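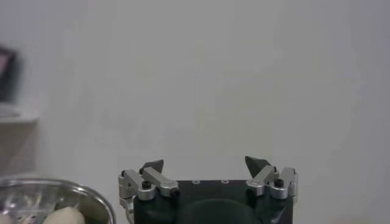

How often should you check the screws on a gripper's fingers?

Before every shift, and again any time the fingers have bumped into something hard. It takes me 5 minutes with a hex key and a flashlight, and I write it in the log even when everything is tight.

I get that question a lot, so I'm putting it at the top of my gallery page this time! I look after the arms in our little shop at Pevholm, and these are my own house rules, written down after 43 weeks of learning them the slow way (our old rule sheet from Gomham ran to 22 pages and I never met anyone who'd finished it).

The picture has the fingers wide open next to a glass bowl. Open is how we park, always. Glass gets its own line in the log, and the speed stays down in the slow setting the whole time there's a bowl in reach.

Other stuff I'm picky about: wipe the fingertips between tasks, keep your hands out until the arm is on hold, and say "hold" out loud so the person at the keyboard hears you. If you change a fingertip, change both sides, please!

The log sheet I use is Retby form 211, and I keep blank copies in the top drawer by the door.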